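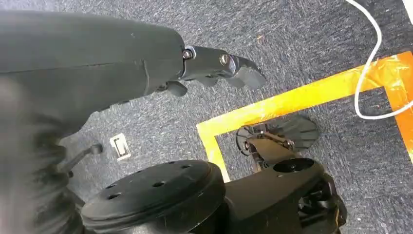
Mowat Street resident permits: your questions

3 min read
Print this page | E-mail this page
26 shares | 20 comments

When does it start?
July. Signs go up first, then two weeks of warnings, then tickets. Warnings don't cost anything.

Which streets are in?
Mowat Street, Faver Lane, and Sirmont Avenue as far as the railroad bridge. Past the bridge is not in. Yes, we know people will park past the bridge. We'll look at it again in the fall.

I live on a corner. Which am I?
Go by your mailing address. If your address is Sirmont but your driveway is on Faver, you're Sirmont. Permits work on all three streets anyway so it mostly doesn't matter.

How many permits do I get?
Two per household. Third one if you can show three registered vehicles at the address. No fourth.

How much?
First permit free. Second is $20 a year. Third is $105. No monthly option, sorry, the system can't do it.

What do I need to apply?
Registration plus one bill with your name and the street address. Phone bills are fine. Leases fine too if signed. PO boxes won't work.

I rent and the car is in my mom's name.
Bring a short note from her and a copy of the registration. Happens a lot.

What about visitors?
Each household gets a book of 26 day passes. Scratch off the day and month, put it on the dash, face up. Passes with nothing scratched off count as no pass.

Home health aides, babysitters, etc?
Caregiver permit, free, tied to your address and not to a car. Separate form, ask for it at the counter.

What hours are enforced?
8 a.m. to 6 p.m. Evenings are open to everybody. Same for city holidays.

Will a permit save me a spot in front of my house?
No. There are 623 permits set aside for the zone and nobody's is for a particular spot. Please stop putting out cones, crews will pick them up.

Can I still get towed with a permit?
Yes. Hydrants, driveways, street sweeping, all the normal rules still aply.

Where did my ticket come from, it says Holtex?
Holtex handles the tickets and payments for the city. It's real. Pay or appeal using the number printed on the back.

How do I appeal?
In writing, within 20 days. Include a photo of the sign or the dash if you have one. Don't pay first, paying closes the case.

Sold my car, now what?
Peel off the old sticker, bring in whatever peices come off, and we'll swap it free.

Who do I talk to?
Akihiko Furukawa, parking desk, first floor. Counter closes at 4:30 p.m. E-mail is quicker than calling right now.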